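Notebook, Textile Handling and Storage - Odura workshop
Tuesday, 2:00 p.m.
Entry by Thịnh Đỗ

Work continued on folding guidance for the Larnik household manual. The item under review is the red sports garment with white stripes, laid on the gray sofa.

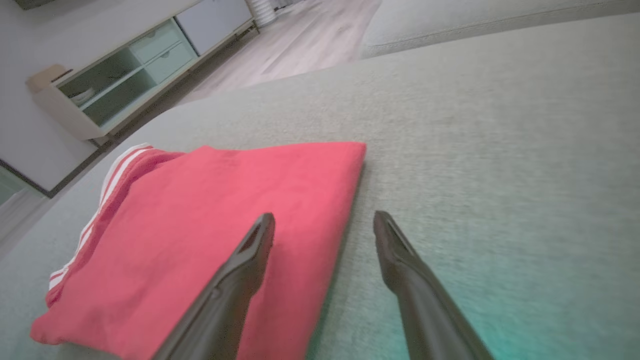
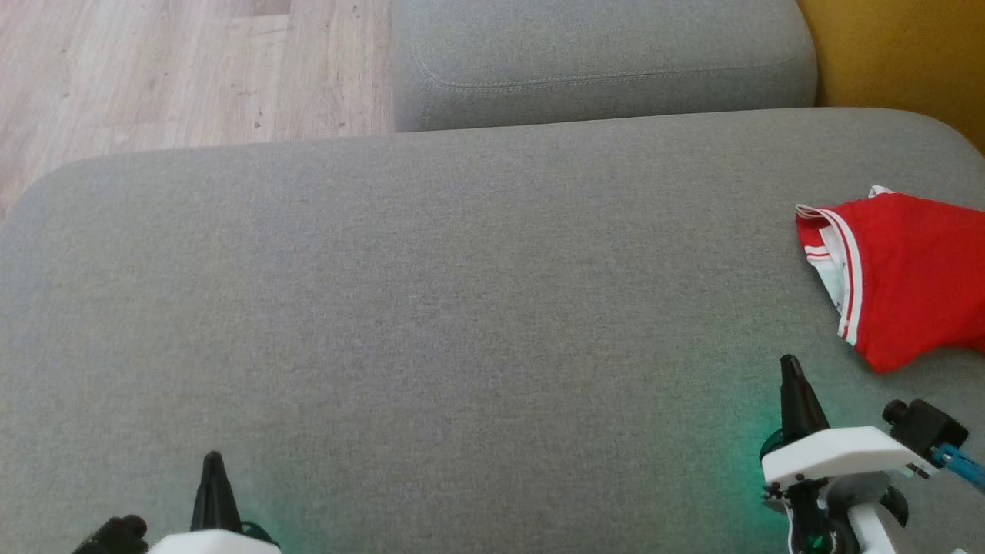
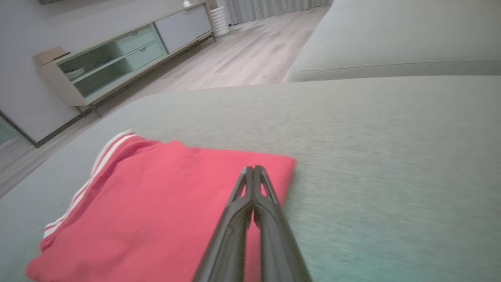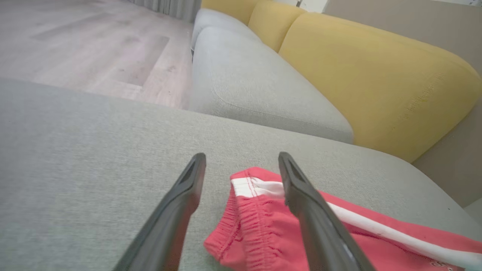
Red garment on light gray upholstery, all four views.

The draft instructions call for folding on a table. Colleagues at Flester have asked that soft seating be covered as well, and a separate paragraph will be added - provisionally Section 6. It should state that elastic waistbands are to be laid flat before the first fold, and that trim is to be kept to one side of the stack.

The term "quarter fold" is used in two different senses in the draft. I propose that we adopt the definition on page 9 and correct the other passages.

Outstanding: Ó Dubhghaill has not yet returned comments on the care label wording. The revised section is to be circulated before the April review. Sample log to be updated under item 432.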